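Equipment Planning Meeting, Idarside Workshop
Minutes, 13 Dec 2019

Present: bench group, purchasing, building services. One apology was received from the training side.

1. Minutes of the previous meeting

These were accepted with one correction. The quotation from Uibo was for rail and brackets only, and it did not include delivery.

2. Present state of the mug cell

The bench group reported on the two-arm cell. The work at the moment is mugs and a tray, with both arms mounted at the front rail. The group would like to keep this task until the new equipment comes, so that old and new parts can be compared on the same work.
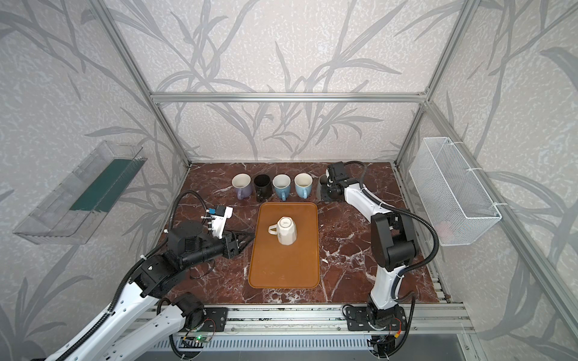
Purchasing asked if the cell must be larger for next year. The bench group answered that the size is sufficient, but the spare parts are not. There is no spare gripper in the store at present, and when one goes for repair the cell must wait. It was agreed that spare parts come first in the budget and any new furniture comes after.

3. Quotations for grippers

Two offers were received. Jomard offers a pair of parallel grippers for 1298 euros, with cables. Biletti is cheaper for the single unit, but the cables are sold separately and the delivery time is not written in the offer. Purchasing will ask Biletti to state it in writing.

There was a discussion about finger length. Some members prefer longer fingers for handles, others are afraid that longer fingers will bend. The meeting did not decide this — the bench group will ask both firms for a drawing first.

4. Small items

A sum of up to 300 euros was approved for cable conduit, cable ties and fixings. A further 100 euros was approved for mugs and trays. Members asked that the mugs be bought in different colors and shapes, as before, and not as one matching set.

The bench group wishes to keep the row arrangement at the back of the table, with the handles to the front and the tray before them. Any new tray should have a low rim like the present one, so the fingers can come down over it without a change in the program.

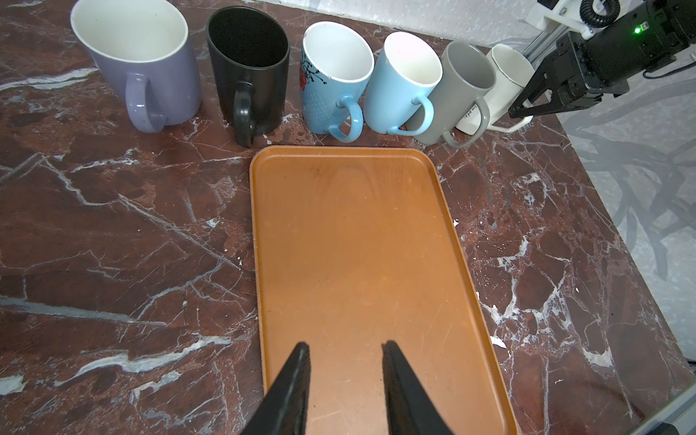
5. Building services

The second power line for the room is planned for September. Until then no more than 2 cells may be connected. Purchasing noted that the Uibo order can be divided, with the rail now and the brackets later, if the supplier agrees to keep the price.

6. Actions

Purchasing: written delivery time from Biletti, divided order with Uibo.
Bench group: finger drawings from both firms, list of spare parts in order of need.
Building services: confirm the power line date.

The next meeting will be called when the drawings are received.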